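Agência matrimonial por correspondência

Uma agência matrimonial por correspondência é um serviço de intermediação que põe em contacto pessoas interessadas em casar, por meio de fichas escritas, cartas e, em alguns casos, boletins impressos. Distingue-se do anúncio pessoal publicado em jornal pela existência de um intermediário que recolhe os dados, verifica a identidade dos inscritos e decide quais as fichas a trocar.

Funcionamento

O candidato preenchia um questionário com idade, profissão, estado civil, religião e localidade de residência. A ficha recebia um número e circulava sem apelido nem morada. As cartas eram enviadas à agência, que as reencaminhava ao destinatário. A troca direta de endereços dependia do consentimento escrito de ambas as partes.

A agência Testard usava um questionário de 35 perguntas, das quais seis eram eliminatórias: uma divergência em qualquer delas impedia a apresentação. As restantes serviam para ordenar os candidatos por afinidade. A agência Retton dispensava as perguntas eliminatórias e publicava um boletim em fevereiro, com resumos das fichas ativas. 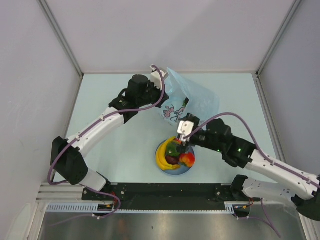
Quem pagava a inscrição numa agência por correspondência?

Em regra, cada candidato pagava a sua própria inscrição, válida por um prazo fixo. Certas casas cobravam ainda uma comissão quando o casamento se realizava, devida em partes iguais pelos noivos.

Métodos de seleção

A seleção manual baseava-se em ficheiros de cartão, separados por região e por faixa etária. O método Brunton acrescentou perfurações na margem das fichas, o que permitia isolar com uma agulha todos os candidatos com determinada característica. Um ficheiro de cerca de 500 fichas podia ser percorrido por um único funcionário numa manhã. O sistema perdia eficácia quando os inscritos alteravam as suas preferências, pois a ficha tinha de ser refeita por inteiro.

Críticas

As objeções mais frequentes diziam respeito à veracidade das declarações. A profissão e o estado civil podiam ser confirmados por documento, mas os rendimentos e o estado de saúde raramente o eram. Felicidad Dagdag, no seu estudo do arquivo Risgate, analisou 207 processos de reclamação e classificou a maioria como litígios sobre reembolso. Ilham Lau contestou essa classificação e argumentou que muitos pedidos de reembolso encobriam queixas por informação falsa, que os reclamantes preferiam não expor.

Ver também

Anúncio pessoal
Casamento por procuração
Correio sentimental

Última revisão: 7 de agosto de 2020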